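9 min read
September – Debora De Luca and Eamon Keane

4. The open day demonstration

4.1 Setting and task

The demonstration was held at the Ó Ceallaigh building in Ziratcombe on a Sunday, as part of the site's public open day. It used the Clereo simulator described in Section 3, with the same controller and the same task definition as the laboratory trials. A single arm with a two-finger gripper has to take hold of a small object on a wooden table and lift it clear of the surface. Visitors saw the simulated robot on a wall display and could change a limited set of task settings from a desk beside it (Figure 3). 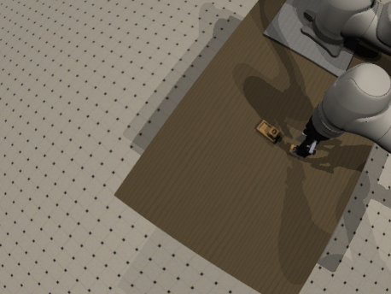 Figure 3. Rendered views of the table task, with the gripper and a small object on the table top.

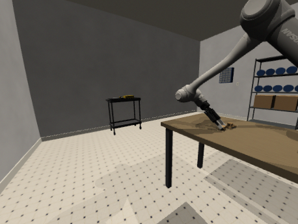 Can a public demonstration run on the same software as the laboratory trials?

The same software can be used if the settings open to the public are limited and the session records are kept apart from the trial data. The controller needs no changes. The operator needs a reset that works from any arm position, and a way to end an attempt early without stopping the simulator.

Both conditions were met here by a thin layer placed between the visitor desk and Clereo. The layer, called Drelia in the project records, accepts requests from the desk, checks them against the allowed ranges and passes them on between attempts. It cannot alter a running attempt. Its only other function is to write a session record, which holds the settings, the random seed, the joint positions and the reason the attempt ended. Visitor names and recordings of visitors were not kept.

4.2 Settings open to visitors

A visitor could choose the starting position of the object within a marked region of the table, the angle at which it lay, and one of three approach speeds. The grasp force, the contact model and the friction values were fixed. An early version of the desk did allow friction to be changed, and this was withdrawn during rehearsal. At the lowest values the object slid away from the fingers at first contact, and people who tried it took this as a fault in the arm. Explaining the friction setting took longer than the attempt itself and held up the queue.

Positions near the edge of the table were allowed, although the controller is known to be weaker there. The arm has to fold further to reach the near edge, and the wrist comes close to its joint limit. When the planner finds no path that keeps a safe distance from the limit, it reports this and the attempt ends before the arm moves. For the open day the message was shortened to "no safe path found". The full text, which names the joint and gives the remaining margin, was still written to the session record.

The angle setting caused more trouble than expected. It was shown on the desk as a dial, and the zero of the dial was aligned with the long side of the table. The view on the display was taken from a different direction, so a visitor turning the dial saw the object turn by the right amount from what looked like the wrong starting point. Drelia was changed before the afternoon session so that the dial followed the view. The angles in the session records for the morning are therefore given in table coordinates and those for the afternoon in view coordinates. They were converted to table coordinates before analysis.

4.3 Procedure

Each group was given a short spoken introduction by one of the authors (De Luca in the morning, Keane in the afternoon). It covered the task, the meaning of the settings and the fact that everything on the display was computed. The visitor then chose the settings and started the attempt. The operator did not advise on the choice. If an attempt ended without a grasp, the visitor could either repeat it with the same settings or change them, but the seed was drawn again in both cases.

A time limit of 30 seconds of simulated time applied to each attempt. The laboratory trials use no such limit and let the controller retry until it reports failure by its own rules. The two sets of results should not be compared directly for this reason. An attempt that ran out of time in the open day session might well have ended in a grasp under laboratory conditions – the controller often succeeds on a second approach after it has corrected its estimate of the object's angle.

An attempt was recorded as a grasp if the object was held clear of the table when the arm reached its end position. Contact alone did not count. Cases where the object was lifted and then lost were recorded separately, with the height at which contact with the fingers ended. These are discussed with the other slip cases in Section 5.

4.4 Display and viewpoint

Two kinds of view were offered. The close view looks down on the table and keeps the gripper large on the display. The room view is taken from further back and includes more of the arm and the surrounding room. The operator switched between them on request, and the close view was used as the default at the start of each group.

Neither view is used by the controller. Its estimate of the object position comes from the simulator state with added noise, as in the laboratory trials. Several visitors assumed that the arm was working from the picture on the display, and asked whether it did worse when the gripper's own body blocked the view of the object. The introduction was changed to say where the estimate comes from. The question is a fair one all the same, and a version of the controller that works from rendered camera views is planned.

Shadows were left switched on. They add to the rendering load, and on the display computer they slowed the picture noticeably when the arm passed close to the viewpoint. With shadows off, however, the height of the gripper above the table was hard to judge from the display. People standing at the back of the group tended to think the fingers had reached the table well before they had. The physics calculation runs separately from the rendering and was unaffected by the setting.

4.5 Preparation of the controller

The controller was tuned on 3000 simulated episodes before the open day, with object positions and angles drawn evenly over the allowed region. No episodes from the public session were used for tuning. The set was generated with the desk limits already in place, so that the controller would not be asked to work outside the conditions it had been prepared for. A small strip of the table along the far side was left out by mistake, through an error in the sign of one of the region bounds. The desk allowed positions in that strip. It was found during analysis, and attempts that started there are marked in the records and left out of the comparisons in Section 5.

The approach path was kept simple. The arm moves first to a point above the estimated object position, turns the wrist to match the estimated angle, and then lowers the gripper with the fingers open. The fingers close when the gripper reaches the set height or when contact is reported, whichever comes first. A smoother path that combines the first two movements is available in Clereo and saves a little time. It was not used, mainly for the sake of the audience: with the movements kept separate, the operator could name each one as it happened, and it was easier to say at which step an attempt had gone wrong.

4.6 Observations on the session

Most visitors began with the object near the middle of the table and then moved it outwards. The choice of positions is therefore uneven, with many attempts close to the centre and a second cluster along the near edge. Approach speed was chosen more evenly at first, but later in each visit the fastest setting was preferred. Where a group had watched an attempt fail, the next person often repeated the same settings to see whether it would fail again. Such repeats are useful, as they give several seeds for one set of conditions at the edge of the region, where the laboratory data are thin.

The simulator stopped unexpectedly once, when a position request and a reset reached Drelia at the same moment. The reset was carried out first and the position was then applied to an object that had not yet been created. The operator restarted Clereo and the session continued. Requests are now held until the reset has been confirmed. The attempt affected has no end reason in its record and is excluded.

Questions from visitors were noted by hand between groups. They mostly concerned the difference between a simulated arm and a real one: whether the motors would be as quick, whether the fingers would slip more, and what would happen if the table were moved. The last of these can be tested with the present set-up. The table pose is a parameter in Clereo, although it was not available at the desk, and a set of runs with the table shifted after planning is reported in Section 5.3. The slip question cannot be answered from the session data, as the friction values were fixed and have not been measured against a physical gripper.

Keane has since moved the desk limits into a single file that is read both by Drelia and by the episode generator. The missing strip described in Section 4.5 would have been avoided by this arrangement. The time limit remains a separate setting and is recorded with each attempt.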